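Jul 22, 2020
Dye bench, Rimura workshop

Madder day! Finally got the second root batch into the pot and I'm so pleased with where it's heading that I want to write it all down before I forget the order I did things in.

Started with 80 g of chopped root, soaked overnight in rainwater from the Lakley butt. Zodwa's suggestion, after my tap water batch in December went a sad brick brown. Rinsed it twice and threw away the yellow rinse (kept a jam jar of it, might be nice on silk). Then into the big pan, fresh water, and up very slowly. Held it at 60 or just under for two hours. Last time I let it creep up while I was on the phone and the browns came through straight away, so this time I stood over it like a heron.

Wool was the Dramport two-ply, mordanted with alum last week and kept damp in a bag. Six small skeins, pulled one by one at intervals:

1 – ten minutes, pale apricot
2 – twenty, salmon
3 – 30, proper coral, gorgeous
4 – one hour, warm orange-red
5 – two hours, the best red I've ever had out of a root
6 – left in the cooling pot, still there as I write

Skein 5 is the one. Kelly held it up at the window and we both made a silly noise. There's a touch of blue in it that I've never managed before – could be the chalk, I put in a pinch at the halfway mark, could be the older roots. Must do one without chalk to find out.

Cotton next. Marthinus keeps reminding me that cotton wants tannin first and he's right, my last lot washed out to nothing. Plan is oak gall, then alum, then the same pot. I'd love to get near the red you see on shop-bought clothes, that flat bright one, though I suspect a plant will always land somewhere softer. Old denim is on the list too, for overdyeing. Madder over worn indigo ought to give a purple-brown along the seams where the blue has faded, and I can't wait to see it.

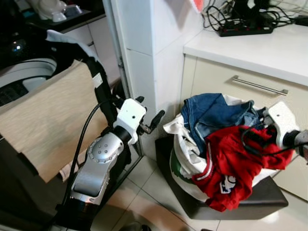 Jeans and the bright red one, in the white bag.

Washfastness: cut a short length off skeins 1, 3 and 5, plaited each with undyed wool and swished them in soapy water for half an hour. 3 and 5 left the white perfectly clean. 1 gave a faint peach tint, so I'll rinse that one again. Light test strips are taped in the south window, half under card. Karabo, please leave the blind up!

To do:
Strain and dry the spent root, there's a pink left in it I'm sure
Ask Waraporn how much gall she uses for cotton
Order more alum from Adams, down to the last scoop
Label skein 6 when it comes out, WITH the time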